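Long white table against the wall, what to do with the far end?

Riltenetti Home Forum
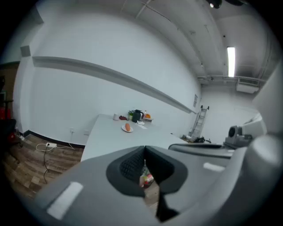

Kitchens and dining > Tables, worktops and storage

ledgeandlarder
Posted Monday, 19:12

We have a long white table in the back room and it has turned into the place where everything stops. The far end has the kettle (black, thermos style, with a handle), a cup, a small bottle, a little green plant and an orange thing of fruit on a small white tray or box. Nearer to you there is a plate with what will be part of dinner. The rest stays mostly clear, which I like, and I'd like to keep it that way.

What I can't settle is whether the drinks things should live there at all. My other half wants a proper tray for all of it. I want to put some of it up on the long white ledge on the wall and get the table back. There are two sockets low down on the wall, near the corner of the table, so nothing plugged in is going to be very convenient.

Any thoughts welcome. Budget is small.

tinlid
Posted Monday, 19:40

Tray. One big enough for the kettle, the cup and the bottle, and the plant goes somewhere else. When you want to wipe down you lift one thing. I have a Dierckx one with a raised rim and it has caught plenty of spills. Mine is 45 cm long and it is slightly too small, so measure first with everything standing on it.

mossop_k
Posted Monday, 20:05

I'd go the other way. A tray turns into a home for post, pens and loose batteries. Ours had a dead torch on it for most of last winter. Leave the kettle straight on the table and put the rest in a cupboard.

How deep is the ledge? If it's only a hand's width I wouldn't put anything breakable on it.

ledgeandlarder
Posted Monday, 20:21

Not deep. The cup would fit, the kettle wouldn't. The plant might, but then somebody has to reach up to water it.

Ruben Van Dijk
Posted Monday, 20:58

Please don't put a kettle on a ledge, whatever the depth. Full of hot water, lifted down from above table height by the smallest person in the house — no.

I fit kitchens, and on a table that length I would use the end by the wall for drinks and leave it at that. You don't sit there anyway. Fruit can stay too. Food that is waiting to be cooked should be on the worktop, so that plate is the first thing I'd move.

ledgeandlarder
Posted Monday, 21:10

The plate is only out while I'm getting dinner ready. The worktop is tiny, so the table gets used for that as well. Point taken about the kettle.

hobnail
Posted Monday, 21:33

What is the plate, sweet potato or carrot? I can't tell from the photo.

ledgeandlarder
Posted Monday, 21:36

Sweet potato. Going in the oven whole.

hobnail
Posted Monday, 21:41

Prick it first.

mossop_k
Posted Monday, 21:50

Back to the table. What's the surface like for heat marks? We had a white one from Nekis and it went yellow in a ring where the teapot stood. It never came out. Bicarb paste did nothing and neither did the cream cleaner.

tinlid
Posted Monday, 22:04

Which is an argument for a tray.

mossop_k
Posted Monday, 22:07

It's an argument for a mat. A cork mat is cheap and you can't leave a torch on it.

Ruben Van Dijk
Posted Monday, 22:15

A thermos kettle shouldn't get very warm underneath, but check yours with your hand after it's been full for an hour. If it's cool you don't need either. Drips are more likely to be the trouble. Keep a folded cloth in front of it and change it when it's wet.

pellworth
Posted Tuesday, 08:02

We solved this with a narrow trolley from Tresteck next to the table. Kettle and cups on top, tea and coffee below. It was 112 with delivery, so perhaps not for a small budget, but they turn up second-hand. It needs a bit of floor at the end of the table, and I don't know whether you have that.

ledgeandlarder
Posted Tuesday, 12:47

No room for a trolley, sadly. I'm going to try the cork mat for the kettle and move the plant to the windowsill in the next room. The cup can go on the ledge. Fruit stays where it is. My other half still wants the tray and has started looking at them, so I may be back.

tinlid
Posted Tuesday, 12:59

Tell them 45 is too small.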